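くらしニュース > おもちゃ・おでかけ
この記事は約5分で読めます

おままごと道具の「ゆずりあい棚」、Plamiaの2階で始まりました

2018年2月28日

駅前のショッピングビル、Plamiaの2階に、おままごと道具だけを集めた「ゆずりあい棚」ができました。オープン初日の今日、さっそくのぞいてきたのでご報告です!

場所はエスカレーターを上がって左、雑貨のNivellのお隣。去年の10月まで傘とレインコートの売り場だったところ、といえば思い出す方も多いかもしれません。あの一角がまるごと、小さな台所の道具でいっぱいになっていました。いや、いっぱいというか、正直ちょっとあふれています(笑)。

しくみはとても簡単です。家で使わなくなったおままごと道具を持っていくと、受付で点数カードにスタンプを押してもらえて、そのスタンプの数だけ棚から好きなものを選んで帰れます。持っていくものがない人は、1袋310円で詰め放題。袋は受付でもらえる紙袋で、大きさはA4の書類がすっぽり入るくらいでした。お鍋を1つ入れると、もうだいぶ埋まります。ここは作戦が必要ですよ。

受付で聞いたところ、オープン前の呼びかけで集まった道具は586点。そのうちいちばん多かったのがやっぱり野菜と果物だそうで、うちにも緑の野菜ばかり残っているので、思わずうなずいてしまいました。どうしてなんでしょうね、ケーキやアイスはすぐなくなるのに、ピーマンやきゅうりみたいな緑のものだけ、いつまでも箱の底にいるんです。逆に少ないのがお鍋のふたとお玉。ふたのないお鍋が何個も並んでいて、これは全国どこの家でも同じなのかも、と勝手に親近感をおぼえました。

棚の並べ方もなかなか楽しくて、食べもの、お鍋やフライパン、家電、その他、の4つに分かれています。お目当てが決まっている人は家電コーナーに急いだほうがいいです。小さなトースターやコンロは人気らしく、私が見ているあいだにも次々とかごに入っていきました。私はといえば、何に使うのかわからない「その他」の前にいちばん長くいた気がします。あの引き出し一段ぶんのごちゃごちゃ、大人でも夢中になりますね。

それから、お子さん連れの方にうれしいのが、選んだ道具をテーブルに広げて組み合わせを試せること。野菜はあるけどまな板がないとか、フライパンはあるけどコンロがないとか、並べてみて初めて気づくことってありますよね。袋に詰める前に一度全部出してみるの、おすすめです。

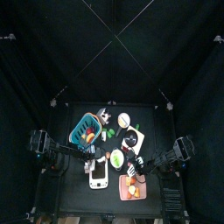

オレンジの縁がついた青緑のかごに、赤いりんご。となりにトースター風の家電と白いフライパンも。

こういう取り合わせ、見ているだけで何か作りたくなりませんか。私はりんごの入ったかごにすっかりやられてしまいました。食べものって、袋にばらばらに入っているとただのプラスチックなのに、かごに盛ったとたん八百屋さんの店先になるんですよね。白いフライパンも、何を焼こうかなと考えはじめると止まりません。緑の野菜を炒めて、デザートにりんご。夕飯はもうこれで決まりです(本物の夕飯はまだ決まっていません)。

持ち込みのときに気をつけたいこともいくつか。布でできた食べものは、洗って乾かしてから持ってきてくださいとのことでした。電池を使うものは電池を抜いて、マジックテープで切れるタイプの野菜は、なるべく両方そろえて。半分だけのにんじんを持ってきた方もいたそうですが、それはそれで「片割れ箱」という箱があって、ぴったり合う相手が見つかるまで待っていてくれます。私ものぞいてみたら、トマトの半分がたくさん入っていました。お家に片割れだけ残っている方、捨てる前に一度見に来てみてください。

傷や色あせは、多少なら大丈夫だそうです。ただ、割れてとがっているものと、小さなお子さんの口に入りそうな部品が取れかけているものは引き取れないとのこと。ここは受付で一つずつ確認してくれるので、少し時間がかかります。混んでいるときは番号札をもらって、お隣を見ながら待つのがよさそう。私は待っているあいだにNivellで台ふきんを買ってしまいました。

帰りには、1階のSomboonでお茶もしてきました。ゆずりあい棚のスタンプカードを見せると、3月いっぱいはお子さま用のマンゴージュースが1杯サービスになります。隣の席の親子がもらってきたばかりの小さなお鍋をテーブルに出して、マンゴージュースを「煮込んで」いたのがかわいかったです。もちろんふりだけですよ。ちなみに大人はふつうにお会計です、あしからず。

ゆずりあい棚は毎日11時から17時まで、水曜日は16時で終わります。持ち込みは1回につき63点まで。ずいぶん半端な数だなと思って聞いてみたら、受付の棚に一度に並べられる数なんだそうです。たくさん持っていく予定の方は、何日かに分けてくださいね。駐車場はPlamiaの立体駐車場が1時間無料、大通り側のDevanceの駐車場は対象外なのでご注意を。

私もこの週末、押し入れの箱を開けてみるつもりです。緑の野菜、引き取ってもらえるといいなあ。

タグ:おままごと/おもちゃ/リユース/Plamia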